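Stukia Workplace Boards > Packing and Assembly > Automation

Thread: Moved off the bench to do gripper demos, what happens to piece rate

benchleft44
Posted 6:52 AM

I work at Halás, packing and light assembly. Since May four of us have been taken off the bench for part of the shift to do demos for the new arms. You hold a gripper in your hand, pick the item up with it the way you'd want the arm to do it, put it down where it goes, and do that again. The recordings go into Sketia and at some point the arm is supposed to do the job from them.

My question is about pay. On the bench we are on base plus piece rate. On demos we get base plus a flat add-on. The add-on was set from the average of the whole bench. I was above the average, so I lose money every hour I'm on demos. The slower people gain. The shift lead says it evens out. It doesn't even out for me.

Has anyone had this done differently where they are? Is there a rate for demo work that people think is fair?

kettle_row
Posted 7:10 AM

We have the same setup, different site. Ours is paid at your own average over the three months before you got moved. It took a grievance to get it. Before that it was flat like yours.

Ask in writing how the add-on was worked out. Ours had been calculated with trainees included, so it was low for everybody.

Dorrance
Posted 7:31 AM

Why would you agree to it at all? You're teaching the thing that takes the bench away. Piece rate is the small problem.

benchleft44
Posted 7:38 AM

I didn't agree to it, I was put on it. It's in the job description under "other duties." I could have complained, but the alternative was inbound, and my back is not good enough for inbound.

Also they have said in a meeting that the bench headcount stays the same through the first stage. I know what that's worth. I'm asking about the pay.

pallet_jane
Posted 8:02 AM

I'll say something in favor of it. I did demos for most of last winter and went back to the bench after. It's easier on the hands than the bench if the gripper is a light one. Nobody was timing me to the second. I had bench work on piece rate for eleven years and my thumbs are shot from it. If an arm had done the worst items ten years ago I would have better thumbs.

The pay was bad, I agree with that. The work itself was okay. Boring.

Dorrance
Posted 8:15 AM

And how many are on your bench now compared to before?

pallet_jane
Posted 8:20 AM

Fewer. Two retired and weren't replaced, one went to maintenance. Nobody was let go. I'm not saying that's nothing.

mtorque
Posted 9:04 AM

I'm on the other side of this, I look after the cells at a plant that put arms in two years ago. A few things that might help.

The demos are skilled work whatever the company calls them. We had one batch done by agency people who had never packed the items, and most of it got thrown out. They closed the fingers too early, or came in at a slant and tipped the thing over. Then the same items were recorded by bench people and the arm started getting them right. If you want an argument for your own average instead of the flat rate, that's the argument. They are using what you know about the item.

Second, find out what gets counted. At ours the target was 200 accepted demos a shift, and "accepted" was decided by someone who had never done one. You could do a full shift of work and have 100 accepted because of a setting that was wrong on their side. Make sure you get paid for what you recorded and that rejected ones don't come off your time.

benchleft44
Posted 9:40 AM

That's useful. We don't have a target yet, but the word is going around that one is coming. They do have a counter. It said 481 for one item at the end of last week and the lead was very pleased, so I assume someone above him is looking at that number.

On the skill part, I think you're right and I hadn't thought to use it. With the tall pieces you have to come up from low with the fingers well open and stop before you close, or it goes over. I know that from the bench. It isn't in any work instruction. When they set up the station they had a girl from the office try it first and she knocked it down again and again, and there was no shame in it, she'd never handled one.

I work across the table from another person, each with our own gripper. You get used to it after the first few days. The thing sits out in front of your hand, so you aim with the fingertips and stop looking at your own hand at all.

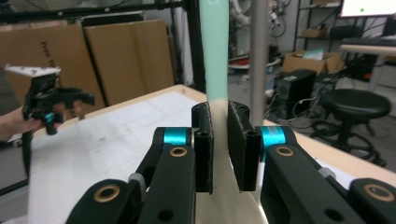 Fingers open around the tall green and cream piece, before closing. Second gripper at left.

What I don't like is that you stand there and do the same pick over and over with the same item. On the bench there's a mix. They say we will rotate items once Sketia has enough of the first one. How much is enough, nobody will say.

mtorque
Posted 9:58 AM

Open that wide is how I'd do it too. Ours narrow the opening later on, when the arm is reliable.

"Enough" is a real question and they may not know the answer themselves. It depends on how much the position changes from one demo to the next. If you put the item down in the same spot every time, you can record for a month and the arm will be good at that one spot. Move it around. Turn it. Do some from the left. If they've told you to keep it in one place, I would ask why.

kettle_row
Posted 10:12 AM

Our place had us change position after every 20. Somebody rings a bell on a phone. It does break it up a bit.

Dorrance
Posted 10:30 AM

So the advice is to make it work better and faster. Great.

mtorque
Posted 10:41 AM

The advice is how to not spend six months on one item. You can be against the whole thing and still not want that. I'd also point out that badly made arms don't go away. The company leaves them in and puts a person next to them to pick up what they drop, and that is the worst job in my building. It pays less than the bench and you can't leave the cell.

pallet_jane
Posted 10:49 AM

Second that. The pick-up job is awful. We call it goalkeeper.

Dorrance
Posted 11:05 AM

All right, I take the point about the pick-up job. I've seen that one. I still think people should get something in writing about headcount before they record anything. Once the recordings exist you have nothing left to bargain with. Where I was before, at the Jemden line, they promised no changes for a year, and it was a year nearly to the day.

R. Dovhaniuk
Posted 12:17 PM

Roksolana Dovhaniuk, I was a bench rep at Halás until last year, so I know the building and the agreement. Some corrections and some answers.

The flat add-on is in the agreement, but it was written for meetings and training days. Nobody had demo work in mind when it was signed. There is a separate paragraph on temporary transfer to other work at the company's request, and under that one you keep your own average. In my reading demos are a transfer, since you leave your station and report to a different lead. The company will say it is training. It isn't training, you aren't the one being trained.

Benchleft, write down your start and stop times for demo hours from now on. Keep it on paper at home. The time system books it all as one shift and you won't be able to separate it afterward.

On headcount, the statement in the meeting was only spoken. There are minutes but I haven't seen them and they may say something softer. Ask your current rep for them.

I disagree with Dorrance on refusing to record. Under our agreement a refusal by one person is a refusal of assigned work and it goes in your file. If people want to hold back the recordings it has to be done by the whole bench through the reps, or you'll just have one person with a warning and someone else doing the demos.

Dorrance
Posted 12:33 PM

I didn't say one person on their own. But fair, I wasn't clear.

benchleft44
Posted 12:50 PM

Thank you, this is more than I got from the office in three weeks. I had no idea about the transfer paragraph. Is it in the main agreement or the site supplement?

R. Dovhaniuk
Posted 1:06 PM

Site supplement, toward the back, after the part on protective clothing. If your copy doesn't have it you've got the old print.

thirdshiftlou
Posted 3:44 PM

Not at Halás but reading with interest. We start demos next month. Can somebody say how the grippers are on the wrist? Ours have a cable hanging off and the person who showed it to us said you stop noticing. I have my doubts.

pallet_jane
Posted 4:01 PM

You notice it for a week. Then you notice it when it catches on the edge of the table. Ask for the table to be set at your height, it makes more difference than the cable. Mine was set for a man a head taller and my shoulder hurt until I said something. Take the breaks too. On piece rate you get used to skipping them and there's no reason to on demos.

benchleft44
Posted 4:20 PM

Same for me on the shoulder. The wrist has been fine. Get a mat to stand on if the floor is hard.

Also, I went and got the supplement on my break. Mine is the old print. The rep is getting me the new one and I've asked for the meeting minutes too. I'm writing my hours down starting with this morning.

kettle_row
Posted 4:35 PM

Ask for back pay to the first demo hour when you file. We only asked from the filing date and that's what we got.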